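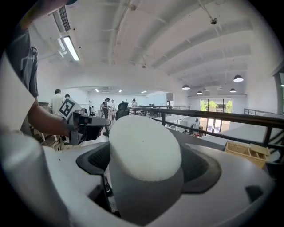

Home | Forums | Members | Search | Log in

Staff Bylaws and Policy
Posted in October by Edgardo Bañez

Members are asked to comment on the proposed change to quiet hours in the Candcombe reading room. The draft would extend them from 100 minutes each evening to the full evening session. The room seats 300, and over 377 requests for quieter conditions were received last term.

farias_branch wrote:
The Farías branch supports the draft. Our patrons have asked for consistent rules, and a partial quiet period has proved difficult to enforce.

uredia_desk wrote:
I must respectfully disagree. The Uredia study circle meets at 9 p.m. and has no other room available to it. The draft makes no provision for such groups – I would ask that it be amended before any vote.

farias_branch wrote:
The upstairs room may be reserved on request. Please consult section four.

uredia_desk wrote:
Section four applies to daytime reservations only.

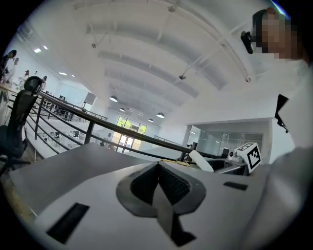
Reply from the moderator

Edgardo Bañez wrote:
The previous poster is correct regarding section four. A revised text will be circulated – comments remain open until then.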